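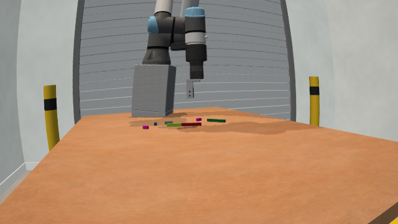
Robot arm at a work table, roller shutter behind. Computer rendering.

How to write the blurb for the second book in a fantasy series

The blurb for a first book only has to introduce someone. The blurb for a second book has to remind old readers where things stand and still make sense to a person who picked it up by accident. These steps are the ones I used for the Cinditz books, and they should work for most young adult series.

Step 1. Write down the last chapter of book one
Put the ending of the first book into two sentences. Leave out anything that would ruin it for a new reader. In my first book the river gate at Dollow falls and the heroine's brother goes missing. The gate can be mentioned. What happened to the brother cannot, so the blurb only says she came home alone.

Step 2. Find the new problem
Look through your first four chapters and mark the page where the main character can't go back to her old plans. That page is your blurb. If the problem doesn't show up until the middle of the book, use the smaller one that leads to it.

Step 3. Cut the names
One character and one place is usually enough. My first draft had the Pesness Order, two rival houses and a horse. Everyone except the heroine became "her teacher" or "the boy from the coast" — the horse went entirely.

Step 4. Draft it long, then trim
Write as much as you like on the first pass. Then cut it to four short paragraphs:
Who she is and what she has already been through
What has changed
What she has to choose
One line about the series, with the book number

Don't end on a question. Readers of this kind of book have seen "Can she save them in time?" on hundreds of covers. 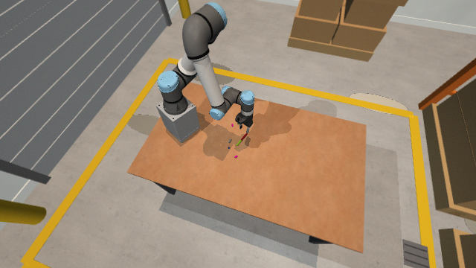
One reader wrote in to say that she disagreed about questions, and that a question had sold her on every series she finished last year. She also thought the book number belonged at the top, as she had twice bought a sequel by mistake.

The second point is a good one, and I have moved the number up on my own pages. I still leave the questions out.

Step 5. Check it against the store page
Paste the blurb into the description box and look at the preview. Tran, the upload tool I use, counted 2895 characters in my first attempt and showed only the opening lines before the "more" link. Make sure the new problem comes before that link. Check it on a phone as well, where the preview is shorter.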